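Shares of Dekdale closed the first quarter with a gain that few income funds had expected. The bond market, by contrast, offered little direction. 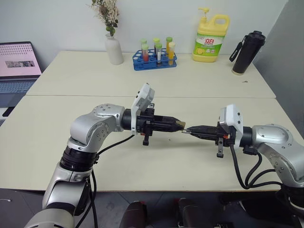 *Two robot arms over a cream-colored tabletop.*

Murdo Chisholm of Bakalis holds 60 industrial stocks and has added to none of them this spring. He considers valuations full and prefers short-term notes.

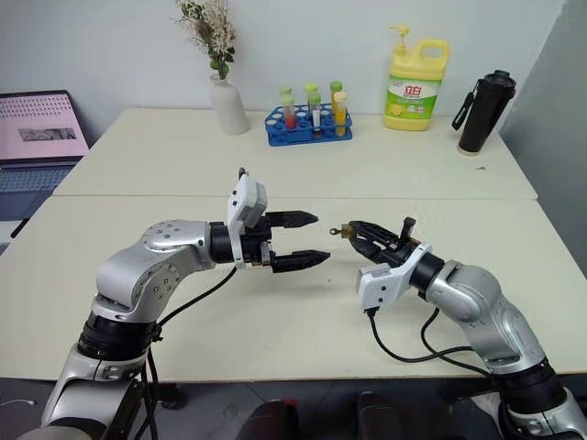
His one exception may be Drerar, which carries no long-term debt. A decision will wait until its June earnings report.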